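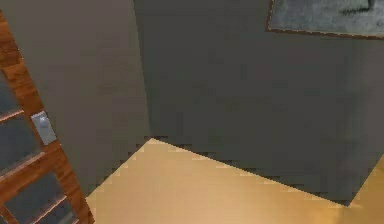

Flenlow Remakes List
README, version of September 15, 2021

Flenlow is a list of films and their remakes. Each row joins one original film with one later film that was made from it, in the same language or in another one. The list was started by Do-yoon Kong as a private spreadsheet, and Yi-an Koo later turned it into files that other people can open and correct. We both like to watch an original and its remake on the same evening, and we could not find a list which told us clearly who bought the rights and whether the second film was ever released.

Contents

The release has 3344 rows. Of these, 768 rows are marked as "announced only". It means that a producer or an actor spoke about a remake in the press, but we found no release of it. Please read the part about status before you use these rows, as they are the weakest part of the list.

Files

films.csv has one row for each film. A film appears one time only, even if it was remade several times.
pairs.csv has one row for each original and remake. This is the main file.
people.csv has directors, producers and lead actors, with the spellings we have met.
sources.csv says where each claim was read and on which day we read it.
notes.txt has longer remarks that did not fit into a column.

All files are in UTF-8, with a comma between fields and one header line. Empty fields are left empty. We do not write "NA" or "unknown" in them.

Columns in pairs.csv

pair_id: a number that does not change between versions. If a pair is deleted, its number is not used again.
original_id: the id of the first film in films.csv.
remake_id: the id of the later film. It is empty when the remake was only announced.
original_language and remake_language: the main language of the dialogue, written as a full English word.
rights_holder: the person or company who is reported to have bought the remake rights.
same_director: yes, no or empty.
same_lead: yes, no or empty.
status: see the next part.
source_ids: one or more ids from sources.csv, with a semicolon between them.

Status

released: the remake was shown in cinemas or on a streaming service.
announced only: the rights or the plan were reported and we have nothing after that.
dropped: somebody connected with the film said in public that it will not be made.
disputed: one side calls it a remake and the other side says it is an original story.

We had long discussions about "dropped". A project can be silent for six years and then start again with a new cast. For this reason we do not move a row from "announced only" to "dropped" only because time has passed. We wait for a statement.

How the rows were collected

The first rows were typed by hand from film magazines and news pages. After that Do-yoon wrote a small tool called Movar, which reads a page of film news and proposes possible pairs. Movar does not write anything into the list. A person reads each proposal, opens the source and decides. The tool makes many mistakes with sequels, because news writers often use the words "remake" and "reboot" as if they were the same.

Yi-an has checked 3000 rows a second time against another source. The column second_check in sources.csv shows which ones. The other rows have one source only.

What is not included

Television series are outside the list, also when they were made from a film. Dubbed versions are outside too, even if some scenes were shot again for the new audience. Short films under 43 minutes are not included. We leave out two films which were made from the same novel, unless the makers of the second one bought the rights to the first film as well.

Spelling of names

Names of actors and directors reach English in several forms. In people.csv the column main_name is the form that we use in all other files, and other_names keeps the rest. We take the form which the person uses on posters of their own films, if we can find one. If you search for a person and get no result, please try other_names before you write to us.

Titles are given in Latin letters, with the title in the original script in a separate column. This second column is not complete. It is best for Korean and weakest for Tamil and Telugu, where we both depend on the help of friends.

Known problems

Some films from before 1960 have the year of production and not the year of release.
The field rights_holder sometimes names an actor when the real buyer was the company of this actor.
Box office figures were removed in February. Our sources did not agree with each other, and some of them did not say which currency they meant.
Pairs 43 and 768 look like duplicates. They are two different remakes with the same title.

Name of the earlier version

Before this release the list was shared under the name Furkola. Old links with that name still open the old files, but these are not updated. The ids are the same in both, so you can replace one with the other without changing your own tables.

Corrections

Please send a correction with the pair_id, the field, the new value and a source that we can read. An interview with the director or producer is best. A page of fan comments is not enough, even when it is probably right. If your source is not in English or Korean, please add one or two sentences which tell us what it says.

Use

You may copy, change and share the files for any purpose if you name Flenlow and the version. The texts in notes.txt were written by us and follow the same rule. We do not share posters, stills or trailers, and we cannot help you to find the films.

Thanks

To the reader who signs only as Oh and sent a long series of corrections to the Hindi and Malayalam rows, most of them with scanned magazine pages.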